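Last updated: 19 October 2023

Progress report, second period
Project: Learning to set and clear a table from hand-held demonstrations
Prepared for: Modora, program office, attention Oranuch Rojanasak
Prepared by: Itzel Orozco, software lead, Ekilthorpe

1. Summary

In this period we finished the recording software, we rebuilt the time alignment between the cameras, and we trained the first policy that uses both hands. The planner work is behind the plan by one work item, which I explain in section 5. The budget is on track and we do not ask for any change to it.

The main number is this: we now have 299 demonstrations that pass all the automatic checks. At the end of the first period we had 113. The target for the final report in December stays the same.

2. Recording software

The recorder was written again almost from zero. The old version wrote every stream in its own file and joined them at night, and when one stream had a gap we learned it only the next morning. The new version, which we call Condberg inside the team, checks the streams during the recording and gives a short sound when one of them stops. The operator can then cancel the take and start again.

Three changes were made after the comments from your technical review:

- Each take now stores the calibration that was valid at that moment, so an old take can be read again without guessing.
- The gripper opening is saved as a distance and not as a raw motor value.
- The names of the objects are chosen from a fixed list. Before, the same plate could have several names in the data.

The review also asked for a faster export. We have it partly. The export of a single take is fast now, but the export of the full set still has to run overnight.

3. Perception and time alignment

This was the most difficult part of the period. The policy takes the view from the head and the views from the grippers together, and it needs to know which images belong to the same moment. In the first period we trusted the clock of each device. The clocks drift, and at the end of a long take the views did not agree any more. The effect was clear in training: the policy closed the fingers too early.

We now estimate the drift from the motion itself. The software compares the motion seen in each gripper camera with the tracked motion of the gripper, and it shifts the times until they fit. From 714 recorded takes, 162 could not be repaired this way, mostly takes where the hands move very little. We keep them in storage but we do not train on them. The other takes went to the next checks, which are more strict, and this is how we arrive at the 299.

The tableware task shows why both kinds of view are necessary. From the head the model can find the tray and the dishes on the board, and from the gripper it sees the space between the fingers much closer.

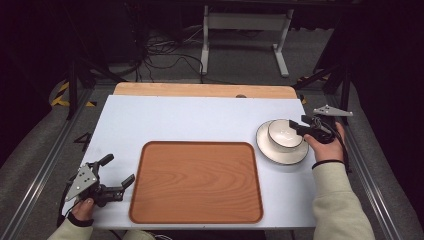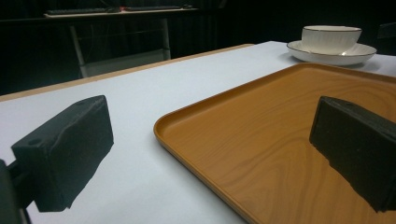

4. Policy training

The first policy for two hands was trained on the tray and tableware tasks only. It is a small model, and we chose it so that one training run finishes in one night on our own machine. We learned the following:

- Grasping at a rim is better than I expected. The model approaches from the side and usually finds a good height for the fingers.
- Shiny surfaces still disturb the depth estimate. When a reflection moves across a tray, the predicted height of the tray moves with it. We tried more variation of brightness in training, and it helped a little.
- The idle hand is a problem. When only one hand has work to do, the model sometimes makes small movements with the other one. We added a simple rule in the controller that holds the idle arm in place, but I consider this a temporary solution.

I also want to report one mistake from our side. For two weeks we evaluated the model with takes that were also in the training set, because the split was made by file and not by session. The results from these weeks were too good, and I removed them from the shared folder. The split is now made by session, and the export tool refuses to run if a session appears on both sides.

5. Planning

The planner should decide the order of the steps, for example if the bowl must be moved before the plate under it. We planned to finish the first version in this period and we did not finish it. The reason is mainly time - the alignment work took the person who was assigned to the planner. The interface between planner and policy is defined and tested with fixed step lists, so the work can continue without waiting for other parts.

6. Cooperation with Jaramillo

Jaramillo received the first export and could load it with their own tools. They found two errors in our documentation, both about the direction of the axes, and we corrected them. They asked for the raw tracking data also. I have no objection, but I would like your written agreement before we send it.

7. Next steps

- Finish the first planner version and connect it with the policy.
- Replace the rule for the idle hand with something learned from the data.
- Repeat the evaluation with the correct split, with objects that were not used in training.
- Make the full export shorter. The goal is that it runs in the lunch break.

8. Decision needed from Modora

Please confirm if the raw tracking data can be shared with Jaramillo, and under which license. The rest of the plan does not depend on this answer, but they would like to begin before December.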